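Household Chores Study: October Report to Rampersad

Prepared by Joyce Athumani, Prellbridge

1. Clearing a coffee table

The living room task is picking up litter and dropping it in the floor bin. Bottles suit the gripper best. Tissue is slower — flat scraps are slower still.

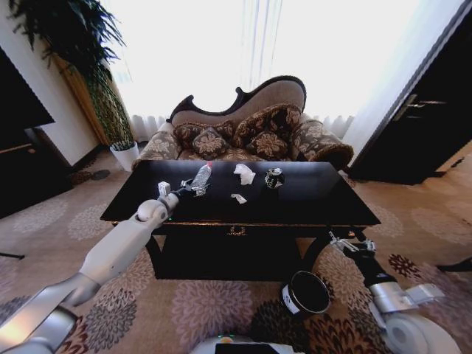 2. Results

We logged 393 attempts this period, of which 254 were completed without help. Glossy tabletops still cause missed grasps.
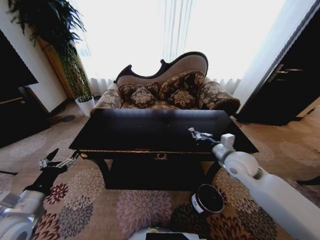 Arm speed stays at the low setting until Skunon delivers the new wrist parts. Wiping trials start on Tuesday.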